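We use cookies to remember your settings and to count visits. Accept all | Only necessary

How to Keep a Potted Plant Alive on a Kitchen Counter

By Yuxi Tan
Reading time: 4 minutes

Many people put a plant in the kitchen and after one winter they throw it away. I did the same with three plants before I learned the steps that I write down on this page. They are simple and they work for most green leafy plants which you can buy in a normal shop.

Step 1. Find the light first
Go to the kitchen at noon and hold your hand over the place where you want to put the pot. If your hand makes a soft shadow, the place is good for most leafy plants. If there is no shadow at all, choose a plant that accepts dark corners, for example a cast iron plant or a pothos. A very sharp shadow means direct sun, and many soft leaves will burn there in July.

Step 2. Keep distance from the stove
Hot air and fat from cooking are bad for leaves. I keep 50 cm between the pot and the nearest burner, and more if you fry every day. Also the place over the dishwasher is not good, the steam comes up when you open the door.

Step 3. Choose the pot
The pot must have a hole in the bottom. Clay pots dry faster than plastic ones, so they are better for people who give too much water. My neighbor Carmela Robles has all her plants in plastic and waters them very little, and this works also. Put a saucer under the pot. On a stone counter I add a cork mat between, for the reason that a clay saucer can let moisture through and leave a ring on the stone.

Step 4. Water with a finger, not with a calendar
Push your finger in the soil to the second joint. If it is dry, give water slowly until a little comes out in the saucer. Wait ten minutes and pour the rest away. In winter my plant drinks every 7 days, in summer twice as often. The radiator changes everything, so please check and do not copy my numbers.

Step 5. Clean the leaves
Once a month take a soft cloth with lukewarm water and wipe every leaf, with your other hand under it. Do not use milk or oil. I know many grandmothers do it, but the oil collects dust.

Step 6. Feed a little
From spring until the end of summer, mix liquid fertilizer in 1000 ml of water. Use half of the dose that is written on the bottle. In winter give nothing.

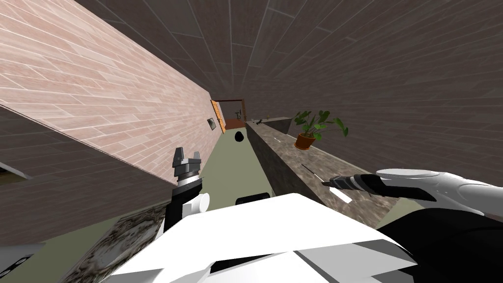

Pronudthorpe, 2024-01-16

A long counter gives you more choice than a window sill. Along a marble top like this one, a terracotta-colored pot can stand in the middle part, where broad leaves have space to go up and to the sides. Before you decide, prepare some food as usual and see if your elbow touches the plant. Leave free the part where you cut and the part next to the sink.

If the leaves lean to one side, turn the pot a quarter turn each time you water.

Common problems

Yellow leaves at the bottom: usually too much water. Let the soil dry and remove the yellow ones.
Brown tips: dry air, or too much fertilizer.
Small black flies: the surface of the soil is wet all the time. Water from below for two or three weeks.
Long weak stems: move the plant closer to the window.

Repot in spring, when roots come out of the hole. The new pot should be only two fingers wider than the old one.

Subscribe to our newsletter and get one new guide every month. You can unsubscribe at any time.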